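Informe de proyecto — Animación y cultura audiovisual
Trabajo final, segunda entrega
16 de mayo de 2024

Tema: el tiempo muerto en Gekau, serie de animación sobre un taller de relojes

1. Qué queríamos hacer

Ver cuánto rato pasa en Gekau sin que pase nada. La serie va de una aprendiza que entra en un taller de relojería en Rumthorpe, un pueblo de costa bastante gris, y casi todo lo que se ha escrito en los foros dice lo mismo: que es lenta. Nos parecía un poco vago. Lenta cómo, dónde, comparada con qué.

La idea inicial era comparar la serie con el manga completo. Demasiado. Nos quedamos con los 9 primeros episodios y los capítulos que adaptan.

2. Método

Apuntamos cada plano sin diálogo ni acción principal: pasillos, ventanas, la tetera, el puerto. Lo llamamos "plano vacío", aunque el profesor ya avisó de que el término es discutible y tiene razón. Hoja de cálculo compartida, una fila por plano, con episodio, minuto, duración y si hay música o no. Al final salieron 400 filas. Quitamos los openings y los endings.

Criterio para la duración: solo cuentan los de más de 2 segundos. Al principio no lo teníamos claro y hubo que repetir los tres primeros episodios enteros.

3. Resultados

De los 400 planos, 87 no tienen música. Casi todos están en las escenas del taller, muy pocos en la calle. El episodio del inventario es el más exagerado — la protagonista ordena cajones y se oye solo la lluvia.

En el manga estos momentos casi no existen. Una viñeta pequeña y ya. O sea que la lentitud es una decisión del anime, no viene del original, y eso cambia bastante la lectura que traíamos en la primera entrega.

También miramos los personajes. Sandel, el dueño, sale mucho en planos vacíos aunque no haga nada: de espaldas, la chaqueta colgada, su silla. Hrnčiar, el cliente que nunca recoge su reloj, aparece en muy pocos y siempre con música. Creemos que es a propósito pero no lo podemos demostrar.

4. Problemas

Los subtítulos de dos episodios iban desincronizados y hubo que corregir tiempos a mano. La categoría "con música" se queda corta, hay planos donde la música entra a la mitad. Los marcamos como "con", mal hecho seguramente.
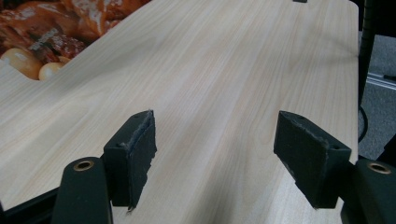
Otro problema: no todos mirábamos igual. Un plano del puerto con gaviotas, ¿es vacío o no? Unos decian que sí y otros que no. Lo resolvimos por votación, que no es muy científico. Para otra vez habría que codificar un episodio entre todos antes de repartir el resto.

5. Lo que falta

Gráfico por episodio, está a medias. Revisar la bibliografía, faltan páginas en dos citas. Nos gustaría ver el especial de diciembre, que según las reseñas tiene un ritmo mucho más rapido, pero no entra en plazo. Si se amplía el trabajo, empezaríamos por ahí — y por el sonido, que merece un apartado propio y aquí va en una sola columna.

La hoja de cálculo va en el anexo, con las filas dudosas en amarillo.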